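Workshop Tips: Sharing a Bench With the New Arm

Our repair shop in Vokville got its arm in January, and the 12 of us have learned a few things the Zovbridge manual skips.

Tape its reach on the floor. Then believe the tape.

Move the coffee. It has no opinion about your coffee.

Give whoever used to do the dull job first pick of the new one. Ours got the stitching machine and has stopped slamming drawers.

Keep a paper tally. The screen said 1,605 cycles; it counts misses as work, a habit we recognized.

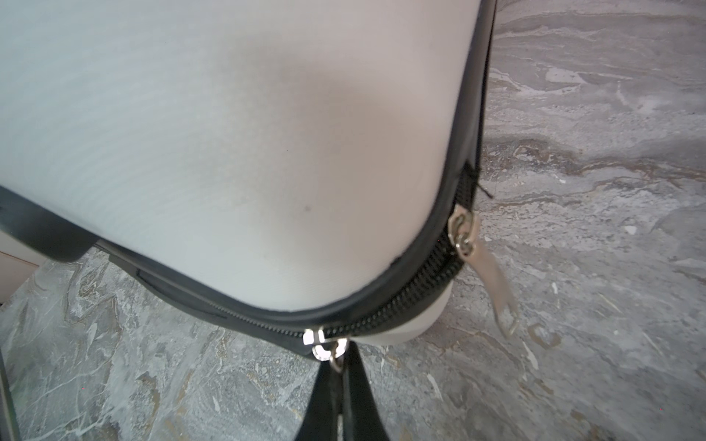
Zippers are still where people earn their lunch. The arm will happily tug at a jammed slider until 5 o'clock, so teach everyone where the stop button is. Before a hard case goes under it, snip any stray thread like the black one curling out by the slider — threads get eaten. Rub a candle stub along the teeth and close the last gap by hand.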